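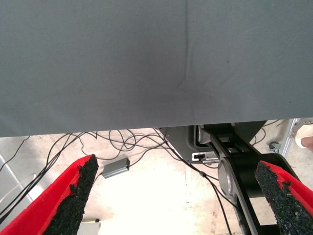
Open day at Raritz, Skatside: notes from the visit

2023-02-26

Raritz opened its workshop in Skatside for one day and I went over with Oi-ling Peng, who wanted to see how they cover their tables. We got there when the doors opened and stayed until they started sweeping up. Entry was free. You signed a sheet at the door and got a sticker with a number on it. Mine was 57.

The building is an old dairy warehouse at 2405 Zou Road. Parking is at the back, and the sign for it is small, so slow down after the gas station. The ground floor has the cutting room, the sewing room and a demonstration hall. Upstairs is offices and was closed to visitors.

Cutting room

They buy cloth on rolls and cut it on one long table. The man running the table let people feel the different weights. Most of the stock is gray. I asked why and he said gray is what offices order. There is a blue and a dark green too, but those are made to order and take longer.

Offcuts were in bins by the wall and you could take a piece home. Oi-ling took four.

Sewing room

Two machines were running. One operator was doing hems and the other was doing corners, and the corners take a lot more time. A finished cover gets folded and put on a rack with a paper ticket. The ticket on the top one read 2854, and I was told the numbering started over last September.

Demonstration hall

I spent most of my time in the hall. It has a pale beige floor, very bright under the lights, and the gray fabric shows up well against it. The weave is fine and the finish is matte, with a bit of blue in the gray once you get close. From low down you notice the cloth more than anything else.

It was not perfectly flat. A soft crease ran through it and ended in a shallow wrinkle, and there were a few tiny dark specks that could have been lint. I asked Horácio Bastos about creases, as he was taking questions in the hall. His answer was that cloth shipped folded will show the fold for a while, and that a hand steamer on low takes most of it out. He advised against ironing.

The other thing I noticed was the cables. There were a lot of thin black ones, hanging from the underside and looping over the floor in loose coils. Anyone who has set up a room for a meeting will know the look. Oi-ling asked if Raritz sells anything to hold cables up. They do not, but Horácio said they are working on a sewn sleeve under the name Flurkotance. He had no price for it and no date. A sample was going around, a plain tube of the same cloth with a flap along one side. I could get my hand in it without trouble.

Practical notes

Coffee and rolls were by the front door and ran out before noon. Restrooms are past the sewing room on the left. The hall floor is hard and there is not much seating, so wear decent shoes. Covers can be ordered at the desk but not taken home the same day. I ordered 2 in the standard gray and was told to expect a call when they are ready.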